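Rimthorpe 双臂操作软件项目进展报告
报送:Batista 基金项目管理办公室
日期:2020年1月1日

各位老师:

新年好!先谢谢你们上次来信里对标定部分提的那几条意见,我们组里认真讨论过,大部分已经改进了代码,没来得及改的也写在后面了。报告写得稍长,有几处细节可能只有做软件的人才关心,时间紧的话可以直接翻到最后看下一步安排和经费那一段。

先说整体情况。项目计划书里这一阶段要交付两样东西:一是 Zemby,也就是把手持夹爪的示教动作整理成训练样本的那套工具链;二是 Ekel,负责从头部视角和夹爪视角的画面里估计物体位置,再把结果交给规划模块。Zemby 已经能从头到尾跑通,Ekel 的感知部分可以用了,和规划模块的接口还在磨合。

Zemby 这边花时间最多的是时间对齐。头部相机和夹爪上的相机各有各的时钟,早先我们按录制起点硬对,短的片段看不出毛病,录得一长,夹爪视角里手指已经合上,头部视角里却还张着,这样的样本拿去训练,策略学出来总是慢半拍。现在改成每一段都重新估计偏移,再用手指开合的波形去核对,偏移超过2帧的片段自动退回重算。改完以后我们把之前的233段示教全部重新处理了一遍,其中18段怎么算都对不上,只好舍弃。有点可惜,不过剩下的用起来心里踏实多了。

任务方面,我们选了肥皂和皂盒这一类小件的抓取与摆放。东西虽小,对感知却很不客气:浅色的肥皂放在白色台面上,边缘对比度很低,夹爪一靠近,又常常被手指挡掉一截。 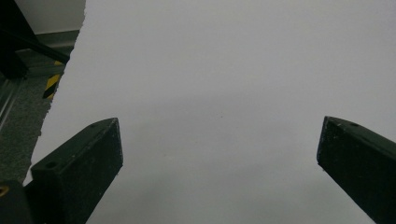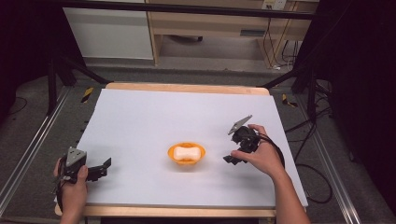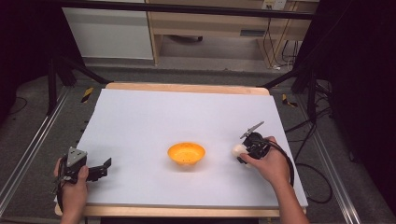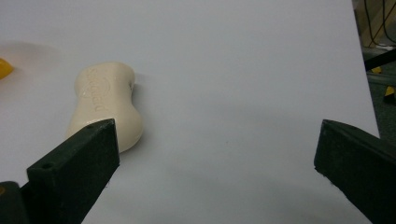
针对白底浅色物体,Ekel 原来的分割办法几乎全靠颜色,调阈值调得人头疼:放宽了,阴影也算成物体;收紧了,物体又缺一块。这一阶段我们把阴影单独拿出来建模,先估计光照的缓慢变化,再找局部的明暗突变,效果比我们预想的要好。遮挡的问题则交给两个视角互相补:头部视角给出大致位置,夹爪视角负责最后一小段的精细修正,两边意见不一致的时候,规划模块会先停下来重新估计,宁可慢一点。

这里要老实交代一个还没解决好的问题。当夹爪离台面很近、画面里大半都是白色的时候,特征点太少,视觉里程计偶尔会漂。漂得不多,但足够让轨迹末端歪出去一截,后面的回放自然也就跟着歪。我们试过两种补救办法,一种是加大惯性数据的权重,一种是借头部视角里看到的夹爪外形来约束位姿。前者简单,可是动作一快就抖;后者稳,计算量却大,目前只能离线跑。眼下的打算是离线处理用后者,在线部分先用前者顶着,等 Ekel 的推理速度提上来再合并成一套。

规划模块进展相对慢一些,原因主要在双臂的配合上。单臂的避碰早就没有问题,两只夹爪同时伸到台面中间时,搜索空间一下子大了许多,规划器有时会给出一条绕得很远的路,看着安全,走起来却别扭。我们现在把示教轨迹当作初始猜测,让优化器在它附近找解,路径顺了不少。副作用是示教者的个人习惯也一并带了进来,比如有人喜欢先把左手挪开再动右手,规划出来的动作就也这样。要不要刻意抹平这些习惯,组里意见还不统一,很想听听你们的看法。

工具方面有一件小事,却让大家都很高兴:标注界面终于支持多个视角同步拖动了!以前查一段样本要在几个窗口之间来回切换,眼睛看花了还容易漏,现在拖一根进度条就行,夹爪开合曲线也直接画在下面。你们上次建议的退回原因下拉菜单也加上了,复查时省了很多口舌。

测试覆盖上还欠着一些账。Zemby 的单元测试比较齐全,Ekel 的接口测试只写了一半,规划模块主要还靠回放旧数据来检验。1月里会先把 Ekel 的接口测试补完,再去动新功能。

下一步的安排如下。
第一,完成 Ekel 与规划模块的接口定稿,定稿之后不再随意改字段。
第二,新增26种物体摆放组合的示教采集,重点放在遮挡较重的情形。
第三,把外形约束的位姿估计移到在线流程里先跑起来,速度不够的话再考虑降低分辨率。
第四,整理一份 Zemby 的使用手册,方便 Rimthorpe 其他小组接手。

经费使用与计划书基本一致。存储一项花得比预想的快,多视角原始视频太占地方,我们想把设备维护项下没用完的部分调剂过来,申请表随本报告一并附上,烦请审阅。如果调剂有困难,也请早些告知,我们好提前压缩旧数据。

下次视频会议时,我们准备现场演示标注界面和一段完整的数据处理流程,各位若有特别想看的环节,回信说一声就好。

Rimthorpe 双臂操作软件项目组 敬上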